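Gebru lab pauses robot kitchen trials after arm fails to stop at colander

Work on a kitchen-helper robot at the Gebru lab in Trirnisstead was halted in July after the arm kept pressing down into a plastic colander when it should have stopped and backed away.

No one was hurt. The lab said the arm was shut off by hand and the colander was not broken, but trials were suspended for 11 days while staff went through the logs.

The robot is being taught to pick up and move light kitchen items on a tabletop set with play food and toy appliances. The fault came up during a task called "lift and place," in which the arm has to take hold of the colander and set it down in another spot.

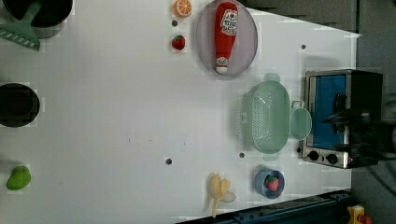 Staff had run the task 66 times that month before the failure, according to an incident note written by Tsion Degefa, who manages the test room. On the run in question the arm lowered as planned, then continued past its height limit with a force of up to 27 newtons. The limit for that task is well under that, and the software should have ended the run at once.

"It was slow and it was not dramatic," Degefa said. "But it went through a limit we all thought was solid, and that is why we stopped everything."

The note traces the fault to the wrist camera. The program uses the camera picture to judge how far the gripper is from a surface, and over the colander those readings jumped back and forth. An update installed the same week had told the controller to throw out jumpy readings and keep using the last good one, so the arm went on moving as if it still had room.
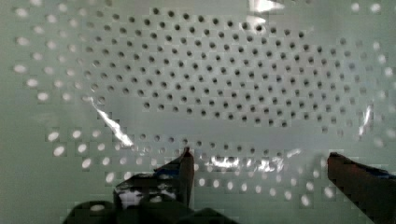
Holes and glare

Nisreen Srour, a software engineer at Plallance, the company that supplies the distance program, reviewed the saved pictures with the lab. She said perforated objects had been tested before the update went out, but only under soft, even light. The lab's lights are stronger. In the wrist camera's view, some of the colander's holes come out black and others bright white, and streaks of glare run across the plastic near the fingertips. Srour said the program could match one row of holes with the next and get the distance wrong each time.

Plallance has withdrawn the update and told its other customers to go back to the earlier version. A corrected release will stop the arm whenever readings are lost, the company said.

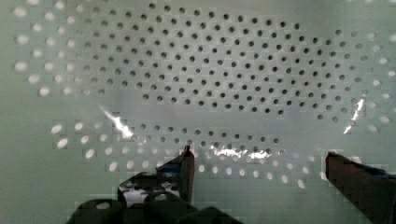 The lab has made its own changes. Force limits are now held in the arm's controller, where the camera program cannot override them, and a second person has to be in the room for any run with a new software version. Bezawit Jemal, the lab's safety lead, also asked for a check of the cabling, as the black cables that loop out from the gripper hang over the colander's rim when the arm is down in it. She said they played no part in the fault but could snag on a handle.

Trials have restarted at reduced speed. Jemal said 73 runs had been completed under the new rules with no repeat of the problem.

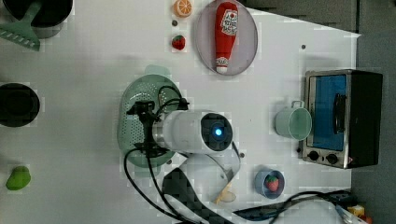
The arm over the colander on the lab's test table in Trirnisstead.

The full incident note will be posted on the lab's website once Plallance has signed off on the technical section.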